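4.3 Estimating finger aperture without encoders

The hand-held gripper has no joint encoders. Every recording made with it therefore reaches the training pipeline as video and inertial data only, and the opening between the fingers has to be recovered from the images before an action label can be written. In the first version of the Strebel toolchain this was done with printed markers fixed to each finger. The markers worked well on the bench but wore quickly, and they placed a high-contrast pattern in the same part of the view for every sample. We were concerned that the policy would learn to attend to them. The version described in this section uses unmarked fingers and fits a simple geometric model to their outline.

The camera is fixed to the body of the tool, so the fingers can only move along a known path in the image. We write the aperture as a single scalar a, where 0 is fully closed and 1 is fully open. For a given value of a, the linkage model predicts the position of the two upper corners of each finger pad and the centres of the screw holes in its mounting bracket. These predicted points are projected through the calibrated lens model and compared with the image. The cost is the sum of squared distances between predicted and detected points, with a robust loss so that a single bad detection does not pull the fit away. As there is only one unknown per image, the minimum is found by a coarse sweep followed by a golden section search. No gradient is needed.

Point detection is done by a small convolutional network running on a cropped region covering the lower part of the image. It was trained on 3,447 hand-labelled images drawn from recordings made at Kurkbridge. The labels were placed by one annotator and checked by another, and images on which they disagreed were sent back for a further pass. We did not use synthetic images. An early attempt with rendered fingers gave a detector that was confident on the renders and poor on real recordings, mainly in the treatment of highlights along the edges of dark parts.

Two details of the fit proved to matter more than expected. The first is the lens model. The fingers appear well away from the optical centre, where distortion is strong, and a calibration that looks acceptable over the middle of the image can be badly wrong near the border. We now require the calibration target to be seen in all four corners before a calibration is accepted by the tool. The second is the assumption that both fingers move together. The linkage is meant to enforce this, but play in the joints allows one finger to lag when the tool is squeezed from the side. We therefore fit each finger separately and report the mean as the aperture. The difference between the two values is stored as a quality measure and is used again in Section 4.5.

The time series of raw estimates is then passed through a median filter of length 3, followed by a constant-velocity smoother. The median filter removes isolated errors caused by partial occlusion. The smoother is run forwards and backwards over the whole recording, which is possible only because labelling is done offline. At run time the robot's own encoders supply the aperture and neither filter is used. This leaves a small mismatch between training and deployment, as the smoothed labels contain no sensor delay. We correct for it by shifting the observed aperture by a fixed latency measured once for each robot.

4.4 Rejecting false contact from cast shadows

Besides aperture, the labelling stage produces a binary flag which states whether something is held. The flag is used to segment a recording into reach, grasp, carry and release phases, and an error in it does more damage than a small error in aperture. A false positive during the reach phase splits one demonstration into two, neither of which begins or ends where it should.

The first contact classifier took the image patch between the finger pads as input and compared it with a running model of the background. Its most common failure was on plain, light surfaces. With the tool held low over such a surface, the shadow between the fingers moves with the tool while the surface texture moves against it. To a classifier that treats anything stationary in the tool frame as held, a shadow of this sort looks very much like a soft grey object. Figure 11 gives two views of the type on which the first classifier was tested. In both, the fingers are open and hold nothing.

The revised classifier adds two inputs. One is the aperture estimate from Section 4.3. An object cannot be held unless the pads have closed to its width, so a wide gap that contains a dark region without any clear border at the pads is evidence against contact. The other is a measure of edge sharpness within the patch. Shadows on the surface tend to have blurred edges and to fade along their length, while objects in the grasp usually give at least one sharp boundary. Neither cue is enough alone. A folded cloth may have soft edges, and a large box may be held with the fingers nearly fully open.

Small marks on the surface are useful here. Ink lines, scratches and specks of dirt give the tracker something to follow on an otherwise featureless plane. If a mark can be tracked over several images, the motion of the plane relative to the tool can be recovered, and the patch between the fingers can be tested against that motion. A mark which moves with the plane cannot belong to a held object. On a surface with no such detail the test is skipped and the classifier relies on the remaining inputs. For this reason we do not apply any cleaning or inpainting to the background before labelling, although the Konadia image loader offers this as an option and turns it on by default. Users who wish to reproduce our labels should turn it off.

A related failure concerns small, compact marks. In the first classifier a group of specks passing between the pads could raise the contact score for a short time, enough to cross the threshold if the tool was moving slowly. We added a minimum hold time before the flag may change state. The hold time is applied in both directions, so that a brief loss of detection during the carry phase is not read as a release.

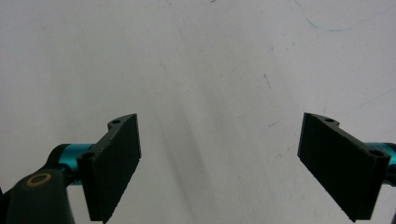
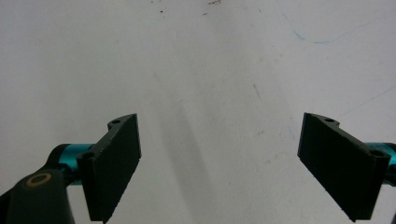
Figure 11. Open fingers over a pale surface, seen from the tool camera. In each view a soft grey shadow lies between the fingers, and faint marks on the surface are visible beyond them.

4.5 Quality gates and manual review

Each labelled recording is passed through a set of gates before it is admitted to the training set. The gates check that the tool pose is continuous, that the aperture stays within its limits, that the two finger estimates agree, and that the order of phases is valid for the task. A recording that fails a gate is not discarded. It is placed in a review queue together with the reason for failure and the time at which it occurred.

The review tool shows the video alongside the aperture curve and the contact flag. A reviewer can move a phase boundary, mark a section as unusable, or reject the recording. Aperture values cannot be edited by hand. We allowed this at first and found that edited curves contained steps which the policy then reproduced as sudden finger movements. If the aperture is wrong over a section, that section must be refitted or removed.

Recordings from the Zarnwood site failed the finger agreement gate more often than those from Kurkbridge. The cause was traced to a calibration file copied from one tool to another after a camera mount had been replaced. Refitting with the correct file cleared most of the queue without further review. The toolchain now stores a calibration identifier with each recording and refuses to run when the identifier does not match the tool.

The gate thresholds were set by inspection and kept fixed for all experiments in Section 5. We have not tuned them against policy performance.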